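Stop counting hours, start counting homes

Everyone in robot learning brags about hours. 700 hours, whatever. Of what? The same gray bench, the same three blocks, the same grad student in the same good light. Then the policy goes into somebody's bedroom and can't pick up a cracker.

I helped on the Prisis collection in June. Hand-held grippers, real rooms, people working two at a time. 89 items on the list, most of them snacks. Boring stuff – and the best data I've worked with. Crinkly wrappers. Glare from windows. Someone else's hand wandering through the shot. Leave it in!! That's what a house looks like.

The Kostis people want it cleaned up. Plain backdrop, one operator, fixed light. Easier to label, sure. I did the labeling on 49 sessions, I know what a pain it is. Still think they're wrong. A model that has only seen tidy will only do tidy.

My ask, for anybody with a budget: cut the repeats. Up to 30 takes of one grasp teaches you alot about that one grasp. Spend the money on another room, another pair of hands, worse curtains. And pay teh people doing the picking, properly, by the session. More on that next time, gotta run.

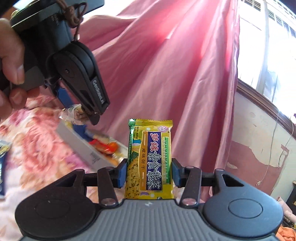 Seaweed cracker pack in the blue pads, second gripper working over the box on the bed.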